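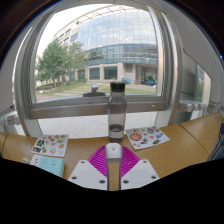

The window table, with my water bottle and two sheets of stickers.

Hi, and welcome to the sticker corner! I moved everything over to the big window in October, when I finally admitted that the desk in the hallway was never going to get any decent light. Now I have a wooden table and a view of the lawn, and I get so much more done (well, I stick more things to other things).

The sheet to the left of the bottle is all tiny ones in greens, reds, yellows and browns. They're the kind I use up first, mostly along the edges of letters and on the tabs of my Fluner planner.

Over on the right is the one with the big round red sticker. Pizza or planet? I go back and forth! The little blue, green, yellow and grey ones around it are going on the next batch of envelopes — I have 34 to get through before the Fikora swap.

The power strip down at the left is the mint green and white one, and yes, the outlets look like a little face. I charge my tablet off it and say good morning to it more often than I should.

The see-through bottle with the black lid stays plain for now. I've been saving a spot on it for something good from the next Prodari order, and I keep changing my mind. If you're coming to the swap, bring your doubles and I'll bring mine!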